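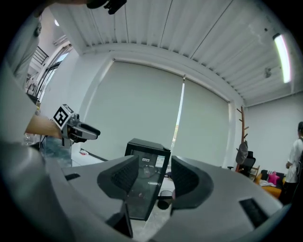 Mini fridge with the glass door closed.

Section 2: Setting up the drinks corner

Welcome to the fun part! A small glass-door fridge makes any break room feel more generous, and once the corner is set up it takes very little looking after. Give yourself 60 minutes, most of which is waiting.

Placing the fridge

1. Pick a level spot near a wall outlet, away from direct sun. A curtain helps a lot in August.
2. Stand the fridge upright and leave it unplugged for 30 minutes if it was carried on its side.
3. Check that the door swings all the way open without hitting a chair or table.
4. Plug it straight into the wall.

CAUTION: Do not use an extension cord, and keep the vents clear at all times.

Note: Leave the labels on the glass door where they are. You may need the details on them when you order parts.

Placing the pedestal

A clear pedestal looks terrific by a pale wall, and it's a handy perch for a light box of napkins or cups.

5. Wipe the floor tile first. Grit under the base will scratch both surfaces.
6. Set the pedestal down with its base flat on the floor, then press gently on the top to check for wobble.
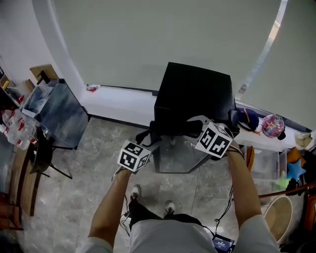 7. Lower the box with both hands and center it before you let go. If it overhangs on one side, lift it and try again; sliding it can mark the top.
8. Keep bottled water off the pedestal. Bottles belong on a sturdy table or in the fridge.

CAUTION: Glass chips easily at the corners. Two people should carry any glass tank or pedestal.

Stocking up

9. Load the heaviest bottles on the bottom shelf, labels forward (it really does look great).
10. Flatten empty cartons the same day and take them out with the recycling.

Restock every Wednesday. For spare shelves and door seals, ask Manju Tyagi at the Rokbridge front desk, extension 3942.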